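Erby Reuse Workshop: progress report to the Clenton Fund
June 11, 2024

Summary

The grant pays for desktop computers to be taken in, stripped, checked and passed on to households and small charities in Clenton. The target is 200 machines by the end of November. We have finished 157.

Work since the last report

Intake has been steady. Most towers came from the Ayala office clearance, and those are now all through the door. Cases are opened on the bench, and drives and memory come out before anything else is tested. Drives are wiped and logged by serial number. Any that fail the wipe go for shredding, and we hold the certificates.

Power supplies have been the slow part. Seven were rejected on test and we had no spares of the right size. Prarna has agreed to supply replacements at trade price, and the first box is due next week.

Spending is within budget. The underspend on transport has been moved to cables and drive rails, as agreed by email.

Strip-down bench

Loose parts used to be put in trays and got mixed up between machines. Each tower now has a parts holder next to it, with the memory laid across the clips, and the drive is dealt with while the side panel is off. 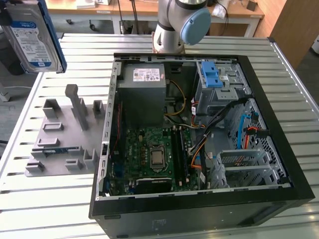 Orlando Tello would like the drive label copied on to the job sheet before the drive leaves the bench, as five sheets in the last batch had to be matched up afterwards. We will change the sheet to allow for this.

Next period

Finish the remaining machines, clear the power supply backlog and send the wipe log to Orlando Salazar with the final claim.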